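Duvet cover

A duvet cover is the big fabric bag that goes over a duvet (comforter, quilt, doona, whatever your family calls it) and closes at one end. I've been writing these bedding entries since February and this is the one I was most looking forward to, so forgive me if I run on a bit!

What it does

Mostly it keeps the duvet clean. Washing a duvet is a chore, and plenty of them won't fit in a home machine at all, while a cover comes off and goes in with the sheets. It also decides what the whole bed looks like, and I'd guess that's why most people own more of them than they need. I certainly do. In American homes a comforter often comes already finished in its print and gets used bare over a top sheet, so the separate cover can feel like an import. I grew up with the top sheet and dropped it years ago.

Closures

Buttons are the traditional choice and they look lovely until one goes missing in the dryer. Snaps are quicker. Zippers are the quickest of all, though a cheap one will catch the lining and then you're standing there at bedtime picking threads out of the teeth. Some covers have no fastener, just a deep tucked flap like an old pillowcase, and those are my least favorite because my feet always find the opening. Inside the corners you'll sometimes get little fabric ties. Use them! My Gralo cover has ties only at the top two corners and the duvet still wanders down toward the foot by morning.

Fabric and thread count

Cotton is the everyday standard, in percale (crisp, a bit papery when new) or sateen (smoother, heavier, drapes more). Flannel is for winter, linen is for people who don't mind wrinkles. Thread count is the number printed largest on the package, and it matters less than the size of it suggests. My best cover is a 300 percale from Nseir. I once bought a Filtico set labeled 677, such an oddly exact number that I think it charmed me into paying for it, and it pilled before spring. Weave and fiber quality will tell you more, so feel the cloth if the store lets you.

Prints and mixing

Florals and trailing vines have been on bedding for ages and I don't see them leaving. A blue-gray floral on a white or cream ground is about as safe as a pattern gets, and it sits nicely with a plaid in gray and white, even though the two sound like an argument on paper. Keeping the colors close does the work. The bed also gets lain on in the daytime, fully dressed, and a busy print is kinder than plain white when it comes to hiding creases.
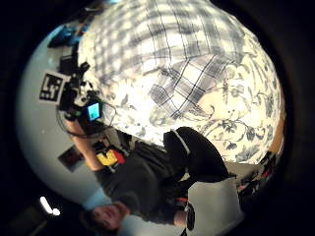
Gralo wrote in to say that plaid and floral only get along if one of them is much larger in scale than the other, and that a solid sheet between the two saves a lot of trouble. I'd go along with the part about scale. The solid sheet I can take or leave.

Putting one on

The usual way is to turn the cover inside out, reach in to grab the far corners, pinch the duvet's corners through the cloth and shake the whole thing down. There's also the roll method, where you lay the inside-out cover flat with the duvet on top, roll them up together from the closed end, turn the opening around the roll and unroll it. My record with the roll on a queen is 11 minutes, so I've gone back to shaking.

Washing

Close the zipper or buttons first or every sock you own will end up inside. Warm water is fine for most cotton, and prints keep their color longer if they go in inside out.

Last updated 15 October 2019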